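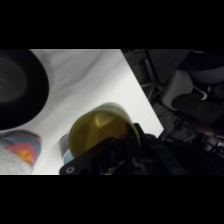

3.2 Clearing order for mixed tableware

Household tidying studies usually sort objects by where they belong. We looked at the order in which people pick them up when a small table holds cups, a bowl, sponges and soft items together. Matheson and Dinu had 14 participants clear such a table in four rounds, with no instruction on what to take first. 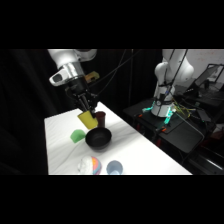

Figure 4. Bowl, cups, ball and green sponge-like object on the covered table, with a yellow sponge held just above it.

Participants tended to start with whatever stood nearest the front edge. Bowls were often left until late and used to hold smaller things on the way to the sink.
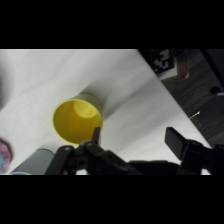

Cups were scored by posture as well as by distance. An upright cup could be taken by the rim or the wall, and we coded the two grips separately. A cup on its side, like the yellow one with its mouth toward the lower left, was coded as fallen whichever way it pointed. Fallen cups were more often set upright before being carried.
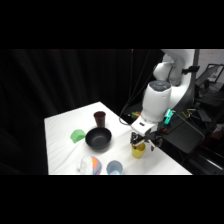

Soft items gave the least agreement between coders. Kapoor and Mulligan coded each round independently and met on Friday to settle the cases where a cloth and another item had been lifted together.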